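The first thing the founder of Kekinik asked me was whether I'd ever tried to pick up a dinner plate with kitchen tongs. I had not. She told me to go do it and then call her back, and I thought she was kidding, so there was a bit of a silence on the line until I got up and went to the kitchen.

Well, it's horrible! The plate swings, the tongs twist, and you end up using your other hand to save it. I came back to the phone and said so, and she sounded very pleased.

"Okay, so now you know what our customers are up against," she said. "Everybody wants a robot that can clear a table. You have to show it how, many times over, and you have to show it with something shaped like the hand it's going to have. Your own fingers are cheating."

Her answer is the Evetti, a pair of hand-held grippers you hold by the handle, one in each hand, while you do ordinary chores. You squeeze, the fingers close, and the camera on each gripper records what the fingers are up to. Later the recordings go into training a robot arm that carries the same fingers. Kekinik sells the pair as a kit with the cables, a hard case and the software that sorts your recordings, and they'd lent me one for two weeks, which is how I came to be calling her with a long list of questions (and a few complaints).

I started with the fingers, because that's where I'd spent most of my time. Mine had the blue ribbed pads on them, and I wanted to know why the pads were so soft. I'd half expected something tougher.

"We went through a lot of pads," she said. "The early ones were hard and they looked great in photos. Then you put them on a glazed plate and it was like ice skating. The ribs give a little. You lose some precision on tiny stuff, like I wouldn't try to thread a needle with them, but for dishes and jars and boxes I'd take soft every time."

And do they wear out? They do. She figures on a fresh set every 300 sessions, sooner if you work with anything gritty. The kit I had came with one spare set taped inside the lid, and the tape had given up by the time it got to me, so I spent a while fishing blue strips out of the foam.

Plates were her favorite subject by a mile. I asked her what the hardest ordinary job was, thinking she'd say folding a shirt, and off she went on rims.

"A plate lying flat gives you nothing to hold. You've got to get one finger inside and one finger outside, over the rim, and if you come in too low you just push it across the cloth. People do that for the whole first hour. Then something clicks and they start coming in from the side, and you can see it in the recordings, they get so much calmer. And every plate is different! Round, square, eight sides, deep, shallow. I buy them at yard sales. My husband has asked me to stop." 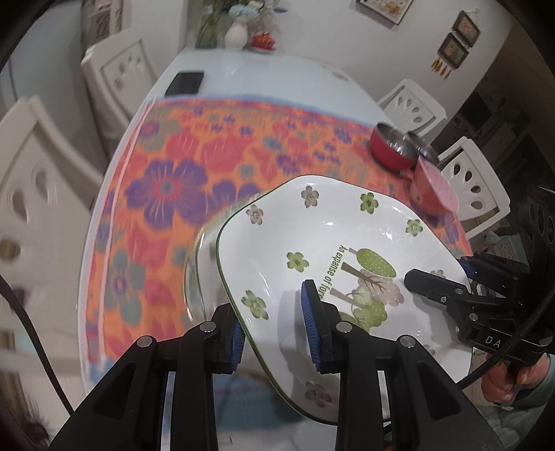
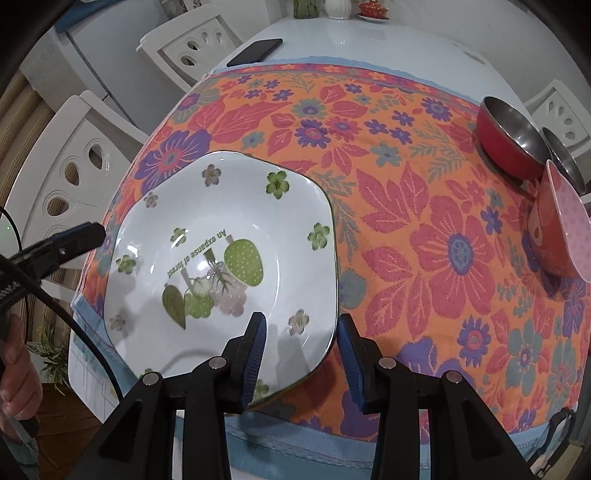

Plate practice with the hand-held grippers.

I wanted to know about patterns, too. My own dishes are plain white, and I'd wondered if that made things easier or harder for whatever learns from all this.

"Mix it up," she said. "That's my whole speech. Plain plates on a plain table all day, and you get a robot that's lost the minute somebody's grandma puts out the good tablecloth. We tell people to go loud. Flowers, stripes, clutter at the far end, stuff that's got nothing to do with the job. A real table has a phone on it and a vase and whatever."

I told her the cables had driven me nuts. They had! I'm not a tidy worker and I managed to drag one of them across my butter dish on the first morning. She didn't argue.

"Yeah, the cables. We had a wireless version and I loved it for a week. Then the two sides started drifting apart in time, just a tiny bit, and for two-handed work that's poison. If the left hand thinks it let go before the right hand grabbed, your data is telling a lie. So it's wired for now. Run them up over your shoulders and clip them at the back of your collar, it's a lot better."

(I tried this the next day. It is a lot better. The clips weren't in my box, so I used clothespins.)

We got onto two hands versus one, because you can also buy a single gripper. She'd rather you didn't. Her reasoning is that so much of what we do at a table is passing things over - the left hand steadies, the right hand takes, and then they swap without you noticing. With one gripper you end up inventing odd little moves to make up for the missing hand, and the robot learns those as well. Still, if all you're after is picking parts out of a bin, she says one will do you fine and she'll happily sell you one.

Money next. The full kit is quoted per customer, and she wouldn't let me print a number for it, which I grumbled about. She did give me the price of a replacement finger set with linkage, pins and pads: $219. That felt steep to me and I said so.

"It's the linkage," she said. "Verkon makes it for us, and they make it in small batches. If we ordered 2000 at a time it would be a different conversation. We're not there yet. But you can swap the pads alone, and those cost next to nothing, so please don't throw out a good linkage over a bad pad. People do that and it hurts my feelings."

My other gripe was the weight. By the end of an afternoon my wrists had opinions. She told me the crew at Bárány, a small catering outfit that uses the kit to record table clearing, works in short turns of twenty minutes and then trades off, and that their recordings are the cleanest she gets from anybody. I'd been going for an hour and a half at a stretch with the radio on, so that one's on me.

I also asked about the software, and I'll be kind and say it's a work in progress. Finding a bad take and throwing it away needs far too many clicks. She said a one-button version is coming in September, and that she's been promising it for long enough that her own team rolls their eyes at her.

Toward the end I asked what she'd put in my hands next if I had another two weeks with it. I was hoping for something fun, like cake.

"Bowls," she said right away. "Nested bowls, metal ones if you've got them. Try getting the top one off without the bottom one coming along. Then call me."

The case is still sitting in my hallway. I've asked if I can hang on to it through the weekend, and I've borrowed three mixing bowls from next door.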